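Why I Pack a Real Pillow (and You Can Laugh All You Want)

I got teased again on Sunday. We were unloading the car at Skisgate, the campground we go to most, and out came my pillow. My actual pillow, from my actual bed, full size, in a flannel case with a coffee stain on one corner. The guy in the next site looked at it, looked at his own neat little backpack, and said, "Glamping, huh?"

Well, no. I was about to sleep on the ground in a two-person tent with a zipper that sticks. If that's glamping, somebody owes me a chandelier.

But it got me thinking about how touchy people are over comfort when they camp. You can spend 600 dollars on a stove and a jacket and everyone wants to hear about it. They'll pick it up, they'll ask what it weighs. Bring a pillow from home and suddenly you're not serious. I don't get it! The pillow cost me nothing and it does more for my weekend than anything else in the trunk.

I did try to be good for a while. I had an inflatable one from Otier that packed down to the size of a lemon, and I was so proud of it. It squeaked. Every time I turned my head it squeaked, and then it shot out from under me and I'd find it down by my feet in the morning (or on my husband's face, once). Then I went through a phase of stuffing my fleece into a sack, which all the books tell you to do. Fine, except that when it's cold I want to be wearing my fleece. And there is always a zipper pull, and it always finds your ear.

My friend Alcides Lins has been camping since he was a kid and he's firmly on the other side. He thinks one bad night's sleep is part of the deal, that you should feel a bit rough when you crawl out, and that coffee tastes better for it. We've been arguing this for years. I'll give him the coffee. But I've also seen Alcides at 8 in the morning after a night on a rolled-up pair of jeans, and he isn't communing with nature, he's hunting for ibuprofen.

What bugs me most is who gets put off. My sister wouldn't come with us for ages, and when I finally got it out of her, it was the sleeping. She has a bad neck and she figured she'd have to rough it or stay home, so she stayed home.

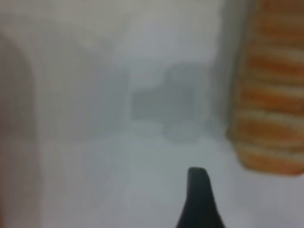

She came in May, in the end, with two pillows and a quilt off her guest bed, and she slept straight through the owls. She's already asking about next time.

Now, I know, if you're hiking in, it's different. I wouldn't haul a bed pillow up the Katayama trail, where the top is at 2554 feet and I'm wheezing by the first bench. When it all goes on your back you make your choices, and I respect anyone who saws the handle off a toothbrush. Most of us aren't doing that, though. Most of us are parking a few steps from the tent, with a cooler the size of a bathtub and folding chairs with cup holders. There's room for a pillow.

One practical thing, if you're coming over to my side - put it in a trash bag for the drive and keep it there until the tent's up. Pillows soak up campfire smoke and damp grass like you wouldn't believe. And use a dark case, an old one. I learned that at Dotow, in the mud, with the good white set.

As for the guy next door, I waved at him in the morning. He was walking around rubbing his neck. I offered him a pancake and kept my mouth shut about the rest, and I think that was pretty big of me.

Recent Posts
Do You Really Need a Camp Rug?
Pancakes on a Two-Burner Stove
Getting Smoke Smell Out of Flannel
Rainy Day Card Games for the Tent
My Sleeping Bag Is Too Warm and Other Complaints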